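Notebook, book repair bench
12/01/2026

Picked up the Nindine ledger again after leaving it under weight. Text block is flat except for the last two gatherings, which still want to curl at the tail. Put those back between blotters and left the rest out on the shelf so I can see whether it holds its shape in open air.

Paste first. The batch from the small pan was too thick and had skin on it, so I pushed it through the strainer twice and cut it with water until it dropped off the brush in a slow string. Fine for the spine linings. Too wet for mending tissue, so I made a second jar with more body and labeled both lids. Please do not swap the lids. The last time they got swapped I put thin paste on a hinge and the endpaper cockled all the way to the fore edge.

Spine cleaning took most of the morning. The old glue is animal glue under a later coat of something white and rubbery, and the two behave differently. The white layer peels if you get a corner up with the bone folder. The animal glue needs a poultice. I used methylcellulose, left it on for 16 minutes, then scraped with the blunt spatula, working from the head down. The first try at 10 was not enough and I ended up picking at it. Two folds tore near the middle of the block, both along old sewing holes. Guarded them with the lighter tissue.

Collation: the ledger has 235 leaves, numbered in pencil by an earlier hand. Leaf 53 is loose and was tucked in the wrong way around, with its verso facing forward. The ink offset on the facing page shows which way it used to sit, so I have turned it and will tip it in before sewing. There is a dried stem of something in the gutter a few leaves on. Left in place with a slip of paper over it. Mireille Guillot wants to look at it before anyone moves it.

Sewing plan. The original was sewn on three tapes with the kettles set very close to the ends, and the end holes have pulled into slots. I do not want to use the slots again. I would move the kettles in by the width of a pencil and keep the tape positions as they are. Mireille would prefer to keep every original hole and reinforce the slots with tissue from inside the fold. We talked it over at lunch and did not settle it. I will make a dummy from scrap gatherings both ways and pull on them.

Thread: the 18/3 is too heavy for this many gatherings and gives a wedge at the spine. The 25/3 sits better. Waxed a length and tried it on the dummy. Swell looks right after knocking down, though I only had enough scrap for a short stack, so this needs doing again with more paper.

The long bench is still covered with the Patrício maps, so small jobs go on the light tabletop for now. It is flat enough for pasting if you put down silicone paper first. Keep wet work clear of the cable hole.
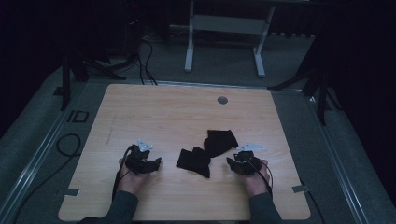

The light tabletop, with the cable hole toward the back right.

Press notes. The Militz press is sticking again about a third of the way down. I wiped the old grease off the screw, which had dust and paper lint in it, and put on a thin coat of fresh. Better, but there is still a tight spot. It may be a burr on the thread. I ran a rag down it and it snagged in one place, left side, marked with chalk. Until that is filed, use the Presta for anything that needs even pressure. The Presta has the smaller platen, so the ledger only fits lengthwise and you have to center it carefully or the tail gets less than the head.

Boards. The originals are pulpboard, soft at every corner, and the back one is delaminating. Consolidated the front board corners with thick paste worked in between the layers on a palette knife, then clamped them with silicone paper and small offcuts of board. The back one is worse. The layers open almost to the spine edge on the lower half. I think it can be saved, but it will take several sessions, and I don't want to do it all wet at once and have it swell.

Leather: three scraps of the brown calf tried against the spine. The darkest is too red. The middle one is close if toned down a little. Pared a strip of it to see how it turned in at the cap and went through it at one edge. The knife needed stropping. Did that afterward, which is the wrong order.

Left to do:
Dummy sewn both ways, with more paper.
Tip in the loose leaf once Mireille has seen the stem.
Second pass on the spine, tail end, where there is still a ridge of glue.
Back board, first session, lower corner only.
File the burr on the Militz.
Order blotters. We are down to the stained ones.
Ask whether the ledger needs to be back before March or by the end of it. The job sheet can be read either way.

Checked the front corners before leaving. Still damp, so the clamps stay on overnight.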